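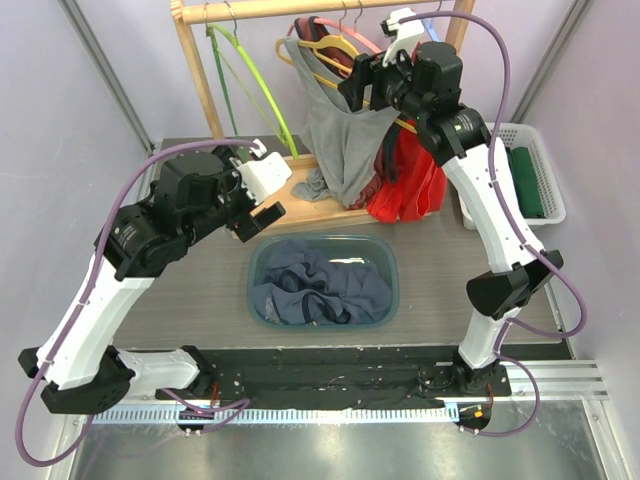 Gertraud Moser replied on 1st August that the drawer on her Nestthorpe writing desk still sticks, and that she had waxed it twice, as instructed, and once more out of spite.

Ticket 3329, status: open again

Checked the workshop notes. The runners are ash and were fitted in June, a dry one. The desk now lives beside a kitchen door. Wood has opinions about this.

Tried so far: candle wax, a drier room, taking out 5 years of correspondence. The last helped a little.

Next step: pull the drawer, rub pencil along both runners, slide it in and out, look for the shiny spot. Plane only there. Two passes, then stop and have a coffee. Please do not use the belt sander mentioned in your second message.

If it still binds, send us the drawer and keep the desk. Toslow workshop, bench 2.

Yaryna Prokopenko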